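Cahier d'atelier – août, cristal soufflé et argenture

Repris ce matin à six heures, avant la grosse chaleur, les essais de miroirs bombés pour la commande Ansari. Je note tout un peu en vrac, vous me pardonnerez, mais la dernière fois que j'ai remis la mise au propre au lendemain j'avais oublié la moitié des dosages !

Le verre d'abord. La composition Cevala fond bien, elle est douce à cueillir, et je la trouve plus longue que celle du printemps : on a le temps de tourner, de regarder, de reprendre la paraison sans courir au four de réchauffe toutes les deux minutes. Par contre elle garde des bulles fines près du pied de la boule, toujours au même endroit. Je soupçonne ma façon de cueillir (je plonge trop vite, on me l'a assez répété) et peut-être aussi un affinage trop court. À reprendre avec une heure de plus en température. 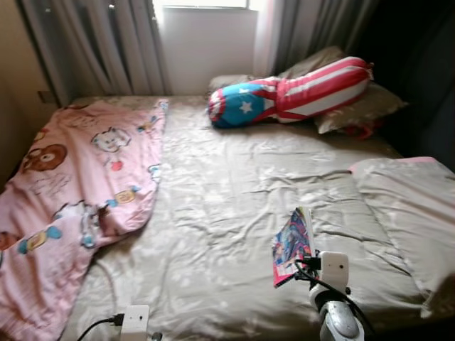 Le lit et les rideaux gris, en plein jour.

Pesée de la boule numéro 97 après coupe du col : 331 grammes. C'est un peu lourd pour ce diamètre, mais la paroi est régulière et je préfère cela à une coquille qui casse à la découpe. J'ai mesuré la densité sur une chute, par pesée dans l'eau, deux fois de suite pour être sûr : 2,722. Même valeur les deux fois, ce qui m'a fait bien plaisir, la balance ayant été capricieuse tout le mois.

Pour l'argenture, bain préparé juste avant l'emploi, comme toujours, et le reste neutralisé aussitôt après – je le réécris pour ceux qui prendront la suite, on ne garde jamais ce bain d'un jour à l'autre. 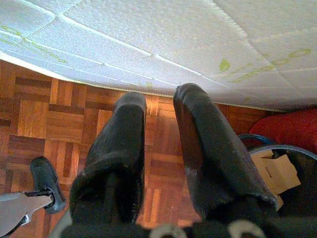
Le dépôt est venu lentement, avec ce joli passage du brun au clair que je ne me lasse pas de regarder, mais il reste un voile laiteux sur un côté de la calotte. Rinçage insuffisant avant la sensibilisation, à mon avis. La calotte voisine, rincée plus longuement à l'eau distillée, est nette jusqu'au bord. Je les ai rangées côte à côte sur l'étagère du fond, venez comparer à la lumière rasante, la différence saute aux yeux.

Essayé aussi le vernis de dos Trurus sur une chute argentée. Il s'étale bien au pinceau large, sent très fort, et tire un peu sur les angles. Deux couches minces me paraissent préférables à une épaisse. Je laisse sécher à l'abri de la poussière et je n'y touche plus, promis.
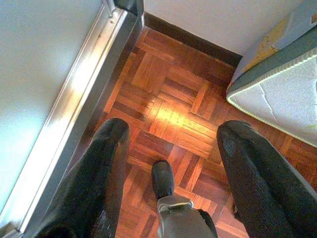

À faire ensuite

Refaire une cueille lente, avec l'affinage prolongé, et couper une tranche près du pied pour regarder les bulles à la loupe.

Commander de l'eau distillée, on entame le dernier bidon.

Répondre à l'atelier de Grarnotgate, qui demande si nos calottes supportent un biseau. Je dirais oui sur les plus épaisses, mais je voudrais en sacrifier une avant de m'engager.

Vérifier la courbe de recuisson : la descente me semble un peu raide sur le palier du bas, et la chute que j'ai passée entre les polariseurs montrait encore des tensions au bord.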